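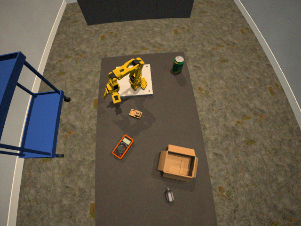

JIVICO TO OPEN PARTS AND RETURNS COUNTER IN PEKSIDE

For immediate release
30/07/2018

Jivico, the household electrical spares supplier, is to open a parts and returns counter in Pekside. It will be the company's first site open to the public. Until now Jivico has sold only by post and through trade accounts.

The counter will take up the ground floor of the former Mujić furniture shop, which has stood empty since April. Jivico has signed a lease on the building and work on the inside has begun. The Mujić sign above the door will stay in place at the landlord's request, with a smaller Jivico sign beside it.

Customers will be able to buy spare parts for washing machines, cookers, vacuum cleaners, kettles and small kitchen appliances. The shop will hold 1,000 of the company's most often ordered parts on its own shelves. Anything else in the Jivico catalogue can be ordered at the counter and collected two working days later, with no delivery charge.

The company says postage has been the most common cause of complaint among its customers, above all for cheap items such as door seals, fuses and filter clips. In some cases the cost of sending a part has been higher than the price of the part itself.

"People have been asking us for years if they can just come and pick things up," said a spokesperson for Jivico. "We had a warehouse with no customer entrance and a yard full of lorries, so the answer was always no. Pekside is close enough to the warehouse for a van to go back and forth every working day."

Testing before you buy

A bench at the rear of the shop will be set aside for basic checks on parts that customers bring in. Staff will test thermostats, switches, heating elements and leads, and tell the customer if the part is faulty. There will be no charge for the check and no need to buy anything afterwards. Staff will not open up whole appliances or carry out repairs, and microwave ovens will not be accepted for testing in any form.
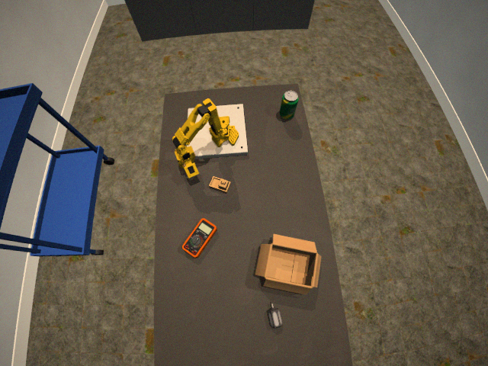
An orange multimeter and an open cardboard box on the table top.

Jivico expects the checks to cut the number of parts sent back to it. Many of the returns it handles are in full working order, and were bought to fix a fault that lay somewhere else in the machine. Each has to be inspected, repacked and put back into stock - a job that often costs more than the part is worth.

Returns from postal orders will also be accepted at the counter. Customers should bring the part and the order number. The original box is welcome but is not needed. Refunds will go back to the card used for the order.

Packaging scheme

The Pekside counter will be the first Jivico site to use Futarum, the company's new packaging scheme. Under Futarum, parts bought over the counter are handed over in a plain cardboard box or paper sleeve, and the plastic trays used for postal orders are left out. Customers can bring boxes back to be used again, along with clean boxes of a similar size from other shops. Polystyrene and bubble wrap cannot be taken.

The scheme was tried out with 200 trade customers earlier this year. Following their comments, the part number is now printed on the side of each box as well as on the lid, so that it can be read when boxes are stacked.

Jobs and opening hours

Nine jobs will be created, a mix of full-time and part-time posts. Experience in electrical retail is useful but training will be given. Application forms can be collected from the Jivico warehouse office or requested by post.

The counter will open from early morning on working days so that tradespeople can call in before their first job. Existing trade accounts will be valid there at the same prices. There are parking bays behind the building, reached from the side road, and a step-free entrance at the front. The opening date will be confirmed once the shelving has been fitted and the building has passed its fire safety check.

ENDS

Notes to editors

Jivico supplies spare parts for household electrical appliances to the public and the trade.

Futarum is the name of Jivico's packaging scheme and is written with a capital F only.

Press enquiries should be sent to the Jivico press office.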